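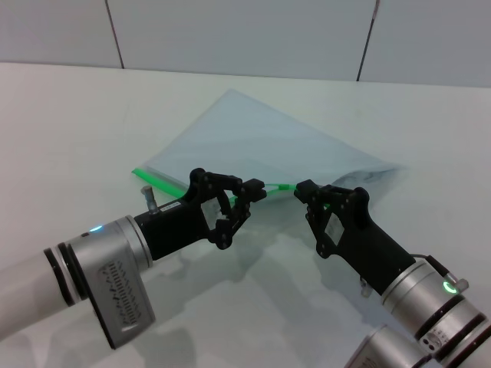

Lâm Mai wrote back after the first draft of this talk and asked why I never mention timing belts, and whether a person buying a used car at 100,000 miles should walk away if the seller has no record of one. My reply is in part three. Skip to it if the room is short on time.

Speaker notes, used car buying talk, Galtemlow library series. Sixty minutes with questions. Handout goes out at the end, or they read it while I talk.

Opening

Say who I am. Fourteen years at a shop, the last six doing mostly pre-purchase inspections. I don't sell cars and I don't get paid by anyone who does.

Ask for hands: who is buying in the next three months? Who is buying for a kid? Adjust from there. If it's mostly parents, spend longer on part four and cut the section on trucks.

Tell them the plan. Paperwork first, then walking around the car, then service history, then the test drive, then money. Questions at any time, but hold the ones about a particular car until the end.

Part one. Paperwork

Start with the title. The name on the title should match the ID of the person selling. If it doesn't, ask why, and get the answer before you drive anywhere. A son selling for his mother is common and can be fine, but she has to sign.

Check the VIN in three places: the title, the plate at the base of the windshield, and the sticker in the driver's door jamb. Read it aloud, one person with the paper and one at the car. It takes a minute.

Salvage and rebuilt titles. I don't tell people never to buy one. I tell them the price has to be a lot lower, that some insurers will only write liability on it, and that they will have the same trouble selling it later. Call the insurer first.

History reports. Worth paying for. They show what got reported and miss what didn't. A repair paid in cash at a small body shop may never show up. A clean report is one piece of information and the car still needs looking at.

Open recalls. Free to look up by VIN. A dealer for that brand does the work at no charge. An open recall is no reason to drop a car, but ask the seller why it hasn't been done.

Part two. Walking around the car

Go in daylight. Ask the seller not to warm it up before you come. Put your hand near the hood when you get there (near, then on it if it isn't hot). If it's been running, ask to come back another time. A cold start tells you more than anything else in the first ten minutes.

Panel gaps. Look down each side from the corner. Gaps between the door and the fender should be even from top to bottom and match the other side. Uneven gaps mean something was taken off or moved.

Paint. Look for overspray on rubber trim and inside the wheel wells. Look for a change in texture from one panel to the next. A repainted bumper by itself means very little. A repainted quarter panel deserves a question.

Tires. Four matching tires in decent shape say the owner spent money when it was needed. Four different brands say the opposite. Look at wear across the width. Worn on the inside edge only points to alignment or a tired suspension part. Read the date code as well - last four digits, week and year.

Underneath. Bring a flashlight and a piece of cardboard to lie on. Surface rust on exhaust parts is normal up here. Flaking rust on the subframe or brake lines is different, and that's where I would stop and get it on a lift.

Fluids. Pull the dipstick. Low oil on a cold engine parked level is a bad sign about the owner even if the engine is fine. Milky residue under the oil cap can be short trips in winter or it can be a head gasket. Don't try to decide that in a driveway. Coolant should be clean and at the line. Never open the cap hot.

Inside. Lift the floor mats and press the carpet on all four sides. Smell it. Pull a seat belt all the way out and look for a water line or grit. Flood cars get cleaned up well on the surface and badly everywhere else. Then try every switch, including the rear windows and the defroster.

Part three. Service history

Receipts beat stamps, and stamps beat the seller's memory. Ask for whatever there is. People who kept receipts usually kept them in a folder and are pleased to be asked.

What I want to see: oil changes at sensible gaps, transmission fluid at least once if the car is past 80,000 miles, brake fluid, coolant, a battery somewhere in there.

Lâm Mai's question goes here. Many engines have a chain, and a chain has no set replacement interval. Others have a belt, and the belt has a limit in miles and in years, whichever comes first. Find out which one you have before you go. It's in the owner's manual. If it's a belt, the car is past the limit, and there's no record, treat it as not done. You don't have to walk away. Get a quote for the belt, water pump and tensioner together from a shop you'd use, and take that off what you were going to pay. If the seller won't move, then walk away. And don't put miles on it in the meantime. On many of these engines a broken belt bends valves.

Story for this part: Sơn Doãn's wagon. He bought it with a verbal promise that the belt was done. We pulled the upper cover and the belt had the original factory print on it. He had driven it 39 days. Belt, pump and tensioner went in that week and the car is still on the road. He says I can use his name.

Part four. The test drive

Half an hour if the seller will allow it. Radio off, fan off, windows up and then down.

Start cold. Listen for a rattle in the first two seconds, and look in the mirror for smoke. White vapor that clears is condensation. Blue is oil. Check that the warning lights come on with the key and then go out. A check engine light that never comes on at all has been dealt with by somebody.

Low speed first. Find an empty lot. Full lock left, slow circle, then full lock right. Clicking is usually an outer CV joint. Go over a speed bump at an angle and listen for a clunk.

Brakes. From 40, with nobody behind you, brake firmly. It should stop straight and the wheel shouldn't shake.

Transmission. Shifts should be smooth cold and warm. Manual: on a slight grade, third gear, push the gas. If the revs climb and the car doesn't, the clutch is going. CVT: feel for shudder pulling away from a stop, and ask about fluid changes, since many owners were told it never needs one.

Highway. Two exits is enough. Hands light on the wheel on a flat stretch. Listen for a hum that changes when you curve gently one way. Wheel bearing.

When you're back, leave it running a few minutes and watch the temperature. Shut it off, start it again hot. Then look at the ground where it was parked.

For parents: the person who'll drive it should drive it. Hằng Trình brought her daughter to three cars and the daughter couldn't see over the dash in two of them. No report tells you that.

Part five. The inspection

Pay an independent shop. Budget roughly $200, less in small towns. The seller should agree. If a seller refuses an inspection at a shop of your choosing, I would leave.

Ask the shop for a written list in three groups: needs it now, needs it within a year, keep an eye on. Ask for prices on the first two. That list is what you negotiate with.

Part six. Money

Decide the top number at home and write it down. Include tax, registration, and the first round of work. On a car of this age I tell people to hold back $800 for the first year. Some won't need it. Tires and a battery will use up most of it.

Show the seller the list, name one number, and wait. Lợi Vũ has bought more cars than anyone I know and that's all he does.

Dealer fees. Ask for the out-the-door price in writing before you go in. Certified cars cost more, and what you're buying is the warranty, so read what it covers and for how long. Ask whether it's backed by the manufacturer or by the dealer. The word "certified" gets used for both.

Private sale payment: cashier's check made out at the seller's bank, with the two of you standing there. Sign the title at the same time. Take a picture of the bill of sale.

Questions that usually come up

Is high mileage bad? Depends on the records. I'd take a highway car with receipts over a low-mileage car that sat.

Old hybrids? Get the battery tested by someone who does it regularly. Get the result in writing.

Buying online without seeing it? Hire an inspector near the car. Check the return window and how many miles you can put on it.

Handout has 28 checks on one side and the phone numbers on the other. Lâm Vi has the spare copies at the desk. Remind people to put the chairs back against the wall, the room is booked after us.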